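From: Jamie Naylor
To: keline-users
Date: 14/01/2021
Subject: Re: [keline-users] Battery drain and camera wakeups after the May build

> I have the Keline on the Penrose build from May. Standby drain went up
> as soon as I installed it. I used to lose very little overnight and now
> the phone is at 84 percent in the morning from a full charge. The
> battery page blames "Camera service" even on nights when I have not
> opened the camera at all. I cleared the cache partition and turned off
> the double-press shortcut. No change. Also, close-up shots come out
> soft since the same build, and I don't know if the two are connected.
> Is it worth going back to the older build, or does that lose the
> modem fix?

They are two separate problems. I will take the drain first.

The camera service on this build registers for the proximity and ambient light sensors at boot and does not drop the registration when the screen goes off. Every sensor batch then wakes the main processor. Turning off the double-press shortcut has no effect on it, since the shortcut is handled by a different process. Clearing the cache partition has no effect on it either.

To confirm that you have the same fault, charge the phone, unplug it, leave it with the screen off for a few hours and then dump the sensor service state over USB debugging. Look for the camera provider in the list of active clients. On my unit it was holding 3 registrations. A phone on the older build shows none with the screen off. If yours shows none, stop reading this part and look at your mail sync interval and your signal strength first.

If the provider is there:

1. Disable "Quick framing" in the camera settings. The label is misleading. The option is what requests the light sensor, and it is on by default after the update even if you had it off before.

2. Force stop the camera app, then the camera service. Order matters. If the service is stopped first the app restarts it within a second or so and you are back where you began.

3. Reboot with the charger disconnected. With the charger connected, the boot sequence takes the docked path and reads the old setting from a backup copy. I lost an evening to this.

4. Dump the sensor state again and check that the provider has gone.
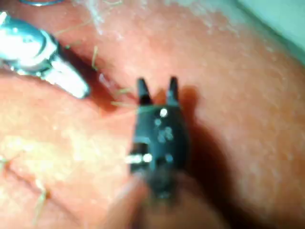 Soft close-ups

The Penrose build changed how the main camera picks its focus range. It used to sweep the full range when contrast detection failed. Now it sweeps a short range first and gives up early if it finds anything with a usable edge, even when that edge is not what you want. At normal distances the result is the same. At short distances the lens can settle in front of or behind the subject, and the sharpening pass then makes it look worse than it is.

You can see the decision in the camera log if you set the tag level to verbose. Search for the focus state line. The lens position is reported in steps, and on my phone the short sweep ends at step 205. Anything that needs the lens beyond that point will be soft unless you tap to focus, because a tap forces the long sweep.
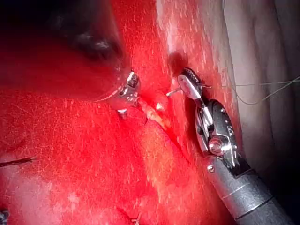 The third-party camera apps behave differently from one another. Clunness asks for continuous focus and leaves the range to the driver, so it has the same problem as the stock app. Apps that set the lens position by hand are not affected. Raw capture makes no difference in either case – the lens is where it is before the file format matters.

Locking exposure first and then tapping gives me better results than tapping alone. With a very shiny subject the exposure shifts during the sweep, the contrast score shifts with it, and the driver can stop on a false peak. Lock exposure, tap, wait for the focus mark to turn solid, then shoot. It is slower.

On resolution: the binned mode does not fix focus but it hides some of the noise that the sharpening pass picks up. If you only look at pictures on the phone, leave it binned. I use the full mode for test shots and nothing else.
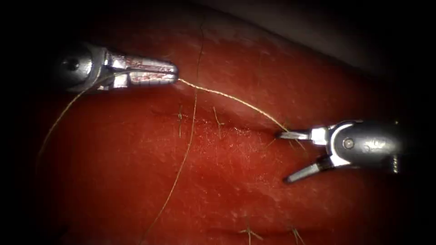
Needle driver and suture on red pad.

Going back to the older build

You asked about the modem fix. It is in a separate partition image and the downgrade package does overwrite it, so yes, you lose it if you flash the whole package. You can flash only the system and vendor images and leave the modem image in place. I ran that combination for a while and had no dropped calls. Two cautions:

- The downgrade wipes user data. There is no way around this that I would trust with a phone I use every day. Back up first and check that the backup opens on another device.

- Do not relock the bootloader with mixed images on the phone. Verification will fail and you will need the recovery cable.

My own view is that the downgrade is not worth it for the drain alone. With the four steps above I am back to losing almost nothing overnight, and the setting has survived several reboots. For the focus problem the downgrade does help, and if close-up work is the main thing you do with the phone I would consider it.

I filed both faults on the Plodthorpe tracker. The sensor one is ticket 43 and has been accepted. The focus one was closed as working as designed, and I have asked for it to be reopened with the log attached. If you can add a log from your own phone to the focus ticket that would help – please include the build string, the lens step at which the sweep stopped, and whether the exposure was locked. Strip the location lines out first, the verbose log prints them in the clear.

One thing I have not been able to test is the dual SIM variant. Its vendor image is different and I don't know whether step 3 applies there. If anyone on the list has one and can send me a sensor dump taken with the screen off, off-list is fine.

Jamie

--
keline-users mailing list
To change your digest settings or leave the list, use the list page.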